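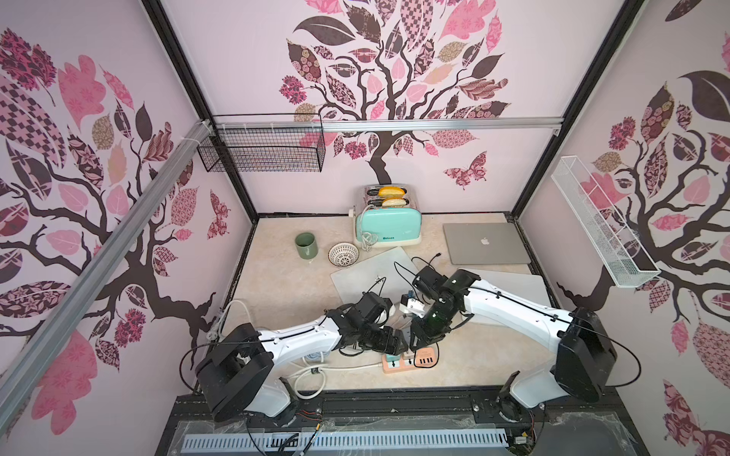

Skanderari Adds Terminology Management Service for Technical Translation Clients

Sat 4 November - Skanderari, a provider of translation and localization services, has opened its terminology management service to all clients with a current translation agreement. The service, named Cladia, stores approved terms in a central database and checks each translated file against it before delivery.

Cladia was tested from June with 4 clients in equipment manufacturing and medical documentation. During the test period the database grew to 2417 approved entries. Reviewers flagged 198 term conflicts, of which 121 were traced to older glossaries that had never been merged. 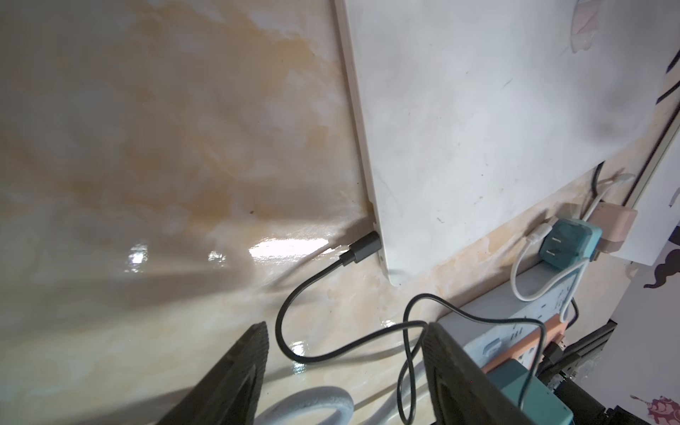 Cream and beige marble-patterned surface with white panel.

"Most of our clients already have a glossary, and many have several," said Marin Softić, head of language operations at Skanderari. "The first step is to find out which one the engineers use."

Each entry holds a source term, an approved target term, a definition and the name of the reviewer. Rejected terms are kept on record - they are marked as forbidden and raise a warning if a translator enters them. 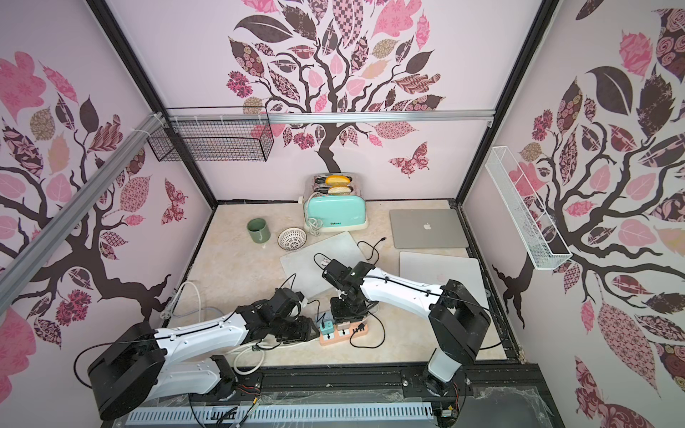 Chie Fujimoto

Clients may submit existing glossaries in spreadsheet or TBX format. Files are checked for duplicates and empty fields, then passed to a linguist in the relevant subject area. Japanese entries are reviewed by a team under Toshiko Amano at the company's Nishimura office.
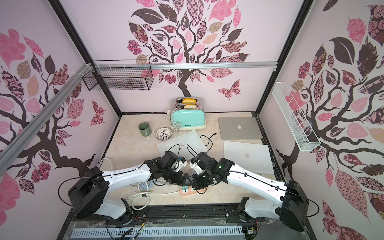 Once a glossary has been approved, changes are made by written request. The client's designated contact receives a change log with each delivery. Access for outside reviewers is read-only by default and can be extended by the project manager.

Requests for setup should be sent to Haruna Hamada, Client Services, Skanderari.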